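The Day the Gripper Squeezed Too Hard

A story about a snapped chopstick, a tired little sensor, and why robots need somebody to tell them when to stop

Pick up a chopstick. If you don't have one, a pencil will do. Now hold it between your thumb and one finger, just tight enough that it doesn't fall.

How did you know when to stop squeezing?

You probably didn't think about it at all. Your skin felt the wood push back, your brain got the message, and your muscles quit tightening before you even noticed. Your fingers do this all day long, with toothbrushes and grapes and door handles and the ears of patient dogs.

Robots have to be taught it, and sometimes the teaching goes wrong. I work in a lab in Hollport where we teach robots to tidy up kitchens, and I want to tell you about the time it went wrong for us. It was in July, it involved a chopstick, and it made a noise like a tiny firecracker.

First, what is a gripper?

A gripper is a robot's hand. Some grippers look like real hands, with a thumb and everything, but most of them are much simpler. Ours have two fingers that slide toward each other, a bit like a pair of tongs or the claw in an arcade game (only ours doesn't drop your teddy bear on purpose!).

On the inside of each finger there's a soft pad with ridges in it. The ridges work like the bottoms of your sneakers. Sneakers with flat, shiny soles would slide all over a gym floor, and a gripper with flat, shiny fingers would have the same trouble with a chopstick.

Chopsticks are sneaky things to pick up. They're skinny, they roll, and they're thinner at one end than at the other. If you squeeze too softly, the chopstick slips or swings around sideways. If you squeeze too hard... well, I'm getting to that.

The robot in my story is called Cenar. Cenar has one arm and one gripper, and its job that month was putting chopsticks away in a holder. It had learned by studying people doing the same job with grippers they held in their own hands. A person can make lots of little choices while they work -- tilt it a bit, lower it a bit, try again -- and all those choices help the robot learn what to do. 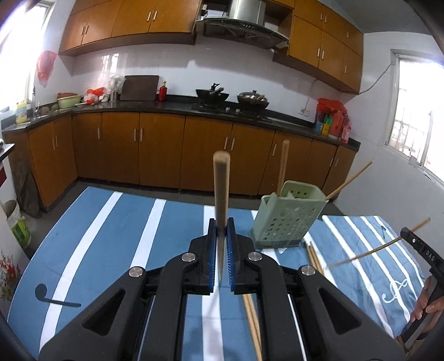
Chopstick practice at a kitchen table. One gripper has a chopstick held upright, and the green holder is waiting with its rows of round holes.

Crack!

So, it was an ordinary afternoon. Cenar had put away one chopstick after another, and I was eating crackers at my desk, which I'm not supposed to do. Cenar reached down for the next chopstick, closed its fingers, lifted it up and swung over to the holder. Everything looked fine.

Then the fingers kept closing.

They didn't close fast. They just kept going, a teeny bit at a time, and the whole gripper started to hum. I had a cracker halfway to my mouth. There was a CRACK, and half of the chopstick went flying past the holder and landed on the floor by the sink. The other half stayed stuck in Cenar's fingers, and they were STILL squeezing.

I pushed the red button. Every robot arm in our lab has a big red button near it, and pushing it makes the arm stop moving. You don't have to ask permission to push it, and you don't have to be sure that something is wrong. If you think something might be wrong, you push it. We would much rather stop a robot that was fine than not stop one that wasn't.

Nobody got hurt. I was wearing my safety glasses, and so was everyone else in the room. I used to grumble about those glasses because they pinch behind my ears. I don't grumble so much now.

Being a robot detective

When something breaks in a lab, the first thing you want to do is fix it. We're not allowed to, at least not right away! First we leave everything exactly where it is and write down what we saw. We even left the half chopstick on the floor until we'd measured where it landed. If you clean up too soon, you can sweep away your clues.

Next came the guesses. Here are the ones we wrote on the board:

Maybe the chopstick already had a crack in it.
Maybe the robot's instructions had a mistake in them.
Maybe the motor was broken and couldn't stop.
Maybe the robot couldn't feel what it was holding.

The first guess was mine, and it was wrong. We put a brand new chopstick behind a clear plastic screen, let Cenar grip it, and stood well back. The fingers kept closing again, so it wasn't the chopstick's fault.

The motor was fine too. When we told it to stop, it stopped, every time. And the instructions were the same ones Cenar had been using for weeks.

That left the last guess. Inside the gripper there's a small sensor that measures how hard the fingers are pushing, and it sends a number to the robot's computer over and over again. A small number means a light squeeze. A big number means a hard one. Cenar's rule was to keep closing until the number reached 6, and then hold still.

We keep a list of every number the sensor sends, so we scrolled back through it. For the first 611 grips everything looked normal. The number climbed up to 6 and stayed there, nice and steady. On the very next grip it climbed to 2, and there it stuck. Cenar squeezed harder and the sensor said 2. Cenar squeezed a lot harder and the sensor still said 2!

Imagine you're filling a bathtub with your eyes shut, and your friend has promised to shout when the water gets high. But your friend has fallen asleep. You'd keep the water running, wouldn't you? You'd be doing just what you were told, and you'd still end up with a very wet bathroom. Poor Cenar was in the same spot.

What was wrong with the sensor?

A wire! One thin wire, no fatter than a piece of spaghetti, had been bending a little bit every time the fingers opened and closed. Try bending a paper clip back and forth and you'll find out what happens to metal that gets bent too often. It gets tired (engineers really do call this "fatigue") and at last it breaks. Our wire had broken on the inside, where the plastic coating hid it, so it looked perfectly good from the outside. It took us most of an evening to find.

How we fixed it

Putting in a new wire was the easy part. But a new wire can wear out as well, so we made 3 more changes.

The wire now takes a different path through the gripper, with a wide, loose curve in it, so it doesn't get bent so sharply.

Cenar also has a new rule. If the fingers are still trying to close but the number isn't changing, it has to stop and let go of the job until a person comes over. We call this the "are you asleep?" rule, after the friend in the bathtub story. It does go off by mistake now and then, and Cenar stops for no good reason, and one of us has to get up and check. I've gotten plenty of exercise.

And there's now a limit on the motor itself. Even if every sensor in the arm goes silent, the motor can't push hard enough to snap a chopstick. We asked a workshop called Phromma to build that part for us. They sent it back in a box with far too much bubble wrap, and we popped all of it.

Can you try this at home?

Yes, the squeezing part! You'll need a friend, a thick pair of winter gloves and a few soft things, like a marshmallow, a ripe banana and a ball of modeling clay.

Put the gloves on and shut your eyes. Ask your friend to hand you one thing at a time. Try to hold it without dropping it and without leaving a dent. Then take the gloves off and do it again. With gloves on, you're a bit like a robot with a bad sensor, and your banana may suffer for it. Eat the evidence afterward (not the clay).

Some words to know

Gripper: the part of a robot that holds things.
Sensor: a part that measures something, such as light, heat or how hard you're pushing.
Motor: the part that makes things move.
Fatigue: what happens when a material gets weaker from being bent or pushed over and over.
Emergency stop: the big red button.

I kept the two halves of the chopstick, by the way. They're taped to the wall over my desk, next to the broken wire, and people visiting the lab always ask about them before they ask about the robot.

From the Okidden kids' pages, 24 August 2026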